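From: Reet Kazlauskienė
To: Drirka residents list
Subject: Re: Quiet hours and the shared study room

Hi all,

Régis asked for comments before the end of February, so mine are below. I've trimmed his message to the parts I'm answering.

> From: Régis Rolland
>
> After the last round of complaints I'd like us to settle the study room rules in writing. My suggestions:
>
> 1. Quiet from 7 in the evening until closing, every day.
> 2. Calls allowed in the hallway only.
> 3. Headphones for any sound at all, including videos and games.
> 4. Bookings up to two hours, one per household per day.
>
> I would also like to spend what is left of the improvement money, 500 euros, on something that makes the room quieter. Kai-wen has a quote from Lukoševičius for wall panels. If you have another idea, please say so now and not after we have ordered.
>
> Régis

On point 1, I agree with the evening hours but I don't think they should be the same on weekends. The people who use the room on weekend evenings are mostly teenagers working in groups, and they have nowhere else to go when the library is shut. I would suggest quiet from 9 on those two days and see how it goes until summer.

On point 2, the hallway is worse than the room. It has a tile floor and bare walls, and the doors of the ground floor apartments open right onto it. Aigars lives in the first one and has told me he can follow both sides of a call if the phone is on speaker. The small storage room behind the stairs has a door that shuts properly. It's full of paint cans and old blinds at the moment, but I'm willing to spend a morning clearing it if two other people will help carry. It would need a chair and a lamp, and I have a lamp.

On point 3, yes. I would add a line saying that the volume should be low enough that the next person can't hear it. Some headphones leak a lot, the open-back kind especially, and a rule that only says "headphones" won't help with that. For children it's worth looking for a pair with a volume limit anyway. My sister bought her daughter a set that stops at a fixed level and there have been no arguments over it since.
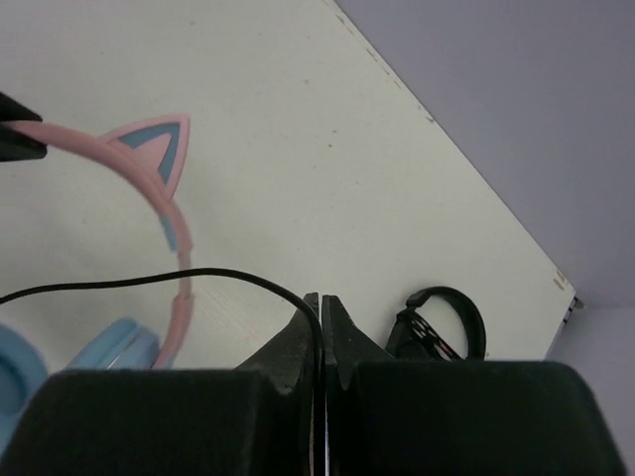 I'd also like to keep a few spare pairs in the room for people who forget theirs. Plain wired ones would do, with a pack of wipes next to them. If they go missing we haven't lost much. Ott said he could put up a hook board by the window.

On point 4, two hours is too short during exams. Last year we had students from three households preparing at the same time, and the booking sheet was a mess of crossed-out names. Could we go to three hours in exam season and leave it at two for the rest of the year? I would also drop the "one per household" part. A family with three kids counts the same as someone living alone, and that doesn't seem fair to me.

Now the money. I looked at the quote from Lukoševičius and it covers 12 panels, fitted, for nearly the whole 500. I have nothing against panels, but I think most of the noise comes from the chairs. They have metal feet and they scrape every time somebody gets up. Felt pads for all of them would cost far less than 100, and we could put them on ourselves in an hour. After that I'd get a heavy curtain for the hallway side and a rug for under the big table. If it's still too loud by autumn, we can go back to the panels with whatever remains.

The building on Vedness did it in that order. I spoke to a woman who lives there and she said the pads and the rug made the biggest difference. They did have to replace the pads after a year because the glue gave out, so we should buy the kind that screw in, if our chairs will take them. Could somebody turn one over and check? The feet may be hollow.

One more thing that isn't on the list. The door closer has been slamming again. I adjusted it in the fall but the screw works its way back out. If anyone knows a better fix than tape, please write to me.

I can't come to the meeting if it starts before 7, so please count this as my opinion on all four points.

Reet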